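Workshop tips: trying out hand-held grippers at the kitchen table

Jun 24, 2023

If you are comparing grippers before one goes on an arm, do the first round by hand at a table. It is quicker than programming anything, and a bad finger pad shows up in the first ten minutes. These tips come from our bench notes at Ellville, where we have been trying pads and jaw shapes for the Grallel packing arm since April.

Pick awkward things to grip

Wooden blocks and tennis balls will make any gripper look good. Use groceries. Small snack packets are cheap and they behave differently from one another: a wrapped bar is stiff, a bag of crunchy bits shifts as you squeeze it, and a foil pouch creases and keeps the crease. Vacuum-sealed food is worth having in the mix. It has some weight for its size and the plastic is slippery.

Check the use-by dates if you plan to eat the test pieces later. Throw out anything with a split seal.

Set up the table

Put down a cloth. Packets slide on bare laminate, and you end up chasing them with the jaws. A patterned cloth is fine for testing by hand, but if you are also comparing cameras, do one set on the pattern and one on a plain sheet and keep the results separate.

Use an open cardboard box as the target. Set it far enough back that you have to lift and reach. Tape it down if it creeps.

Spread the packets out with gaps between them for the first set, then push them together for the second. Most of our misses were in the second set, when a jaw caught the neighbouring packet.

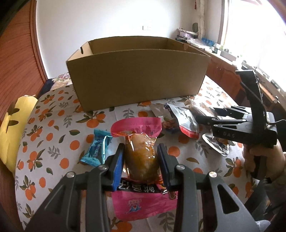
Blue pads closed on a vacuum-sealed snack, second gripper open at right.

Holding the gripper

Keep your wrist straight and come down from above where you can. A person will tilt and twist without noticing, and an arm with fewer joints can't copy that. If you had to roll your wrist to get the packet, write it down as a miss or mark it with a T for tilt.

Close the jaws slowly. With soft food, stop when the packet stops slipping. Squeezing harder bulges the plastic out between the pads and the grip gets worse.

Grip on the thick part of the packet if there is one. Loose film at the end folds over and pulls out.

Route any cable behind your forearm before you start. A cable that drags across the cloth will move the light packets.

Comparing two grippers

Use the same packets for both, in the same order. We do 112 picks per gripper, and swap grippers every 10 so that tired hands don't spoil the second one's numbers.

Score four things for each pick: picked or missed, dropped on the way, landed in the box, packet damaged. A tick sheet is enough. Anything longer and people stop filling it in.

If two people are working at once, sit on different sides of the table and agree on whose packet is whose.

Pads and screws

Wipe the pads with a damp cloth between sets. Snack bags leave a film of oil and you will not see it – you will just start dropping things. Let them dry fully.

Check the pivot screws before each session. A loose one lets the jaws close out of line, and it is easy to blame the pad. We mark ours with a dot of paint across the head so a turned screw is plain to see.

Nijs pads wore faster than the Furnport ones on our bench but held foil better. We keep 2 spare pairs of each in the drawer.

Storage

Leave the jaws slightly open. Pads stored pressed together take a set along the edge.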